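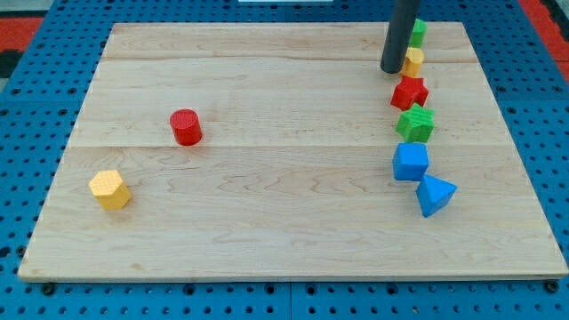 Shape blocks and the pushing arm on the maple board, Lerelero tabletop set.

Robotics > Datasets > Data cards

We use cookies to remember your settings. Accept / Manage

Lerelero tabletop set: README and data card
Release 2
Maintainer: Chia-jung Hsu, Gridico
Last edited Friday, July 24, 2026

Read this before you train on it

This is a small set of tabletop pushing episodes, each paired with a short written instruction. It was collected at the Gridico workshop in Clurnivville to train Ifans, our instruction-following model. The first release was described in our own slides as "general manipulation data". It is nothing of the kind, and I have asked for the slides to be changed. It is one arm pushing coloured wooden blocks over one sort of surface, driven by people who knew what the person writing the instructions wanted to see.

You may still find it useful. I do, within limits, and most of this card is about the limits.

What is in it

200 episodes passed the checks and are in the release. 26 more were recorded and left out, and the reasons are listed in rejected.txt in the words the operator used at the time. I would read that file first. Some of the reasons are good ones (the instruction named a block that had been taken off the board). Others amount to "looked messy", and I don't think messy is a reason to throw a push away. A model trained only on tidy pushes will learn that pushes are tidy.

Each episode folder holds:

frames/ - colour stills from the fixed camera
actions.csv - commanded and measured tip position, with timestamps
instruction.txt - one sentence, lower case, no full stop
start_layout.txt - colour and shape names for the blocks, typed in by hand before the run
notes.txt - optional and mostly blank

There is no depth and no force reading. The tip can press a block into the board and stall, and you will only find out by comparing the commanded and measured columns. If you are hoping to learn anything about contact, look elsewhere.

How the episodes were gathered

An operator steered the arm by hand controller. The arm has no fingers and picks nothing up. Its tip stays low over the board and blocks are moved by pushing them. The instruction was shown on a screen before the run and stayed there throughout. Operators could ask for another instruction if they thought the one given was silly, and they did so more often than I would like. The skipped instructions were not kept in the first release. They are now, in skipped.txt, though only for sessions recorded after the change.

Layouts were set by hand. We asked people to place the blocks at random, and people are bad at that. Lines and columns turn up a lot, often to one side, with a stray block or two by themselves in the open part of the board. A layout with a column running down the right and the red cylinder and yellow hexagon off on the left is quite ordinary for this set. If your model does well when the target stands alone and badly when it has neighbours, check how many lonely targets it was fed before you blame the model.

Naming the blocks

The names follow colour then shape: red star, green star, blue cube, blue triangle, red cylinder, yellow hexagon. Two problems with this.

The same name can fit more than one block. When there are green stars at both ends of a group, "push the green star to the cube" has two possible answers, and the operator simply chose one. Version 1 counted these runs as plain successes. They now carry the flag ambiguous_target. Please don't score against them as though there were a single right answer.

Yellow is also a loose word. In some light the yellow blocks look orange, particularly down their shaded sides, and a few instructions say "orange" where the layout file says "yellow". I have left the text alone and added a column that links the two. Cleaning it up would have made our numbers look better and the data less like what people say.

Surface

The board is pale maple, made of planks joined edge to edge, with reddish-brown streaks in the grain. It sits on a blue pegboard table. We don't know what a model makes of the seams. They run across the board and give it a ready-made ruler, and I suspect Ifans uses them. Instructions such as "move it to the middle" fall suspiciously well near the middle seam. Nobody here has yet run the same tests on a plain surface. That is planned for August, and until it is done I would not believe any claim about spatial understanding from this set, including ours.

Hidden blocks

The arm hides things. Blocks near the far side of the board are often partly behind it, and they are also the smallest in view. A start layout may list a block that can barely be seen in the first still. We have not marked how much of each block is visible. If you crop or shrink the stills, look at what is left of the far ones before you go further.

Splits

16 of the released episodes are held out for testing. They were chosen by session, so no test run shares a session with a training run. They do share the same board, arm, blocks and operators. A good score on them tells you the model can cope with another afternoon in the same room. It says little about your room.

The held-out runs are too few to rank two models that are close together. We have seen the order flip when only the random seed changed. Please report every seed you ran.

Things we are asked for

Success labels: the success column is the operator's own opinion, pressed on the controller at the end of a run. It has not been checked by a second person.

Failed runs: included where the operator pressed "no" and the recording was sound. There are fewer than there should be, for the reasons given under rejected.txt.

Corrections: send the episode name and the line you think is wrong. I will fix layout files and flags. I won't rewrite instructions.

3 comments | 11 shares
Get new dataset cards by email. Subscribe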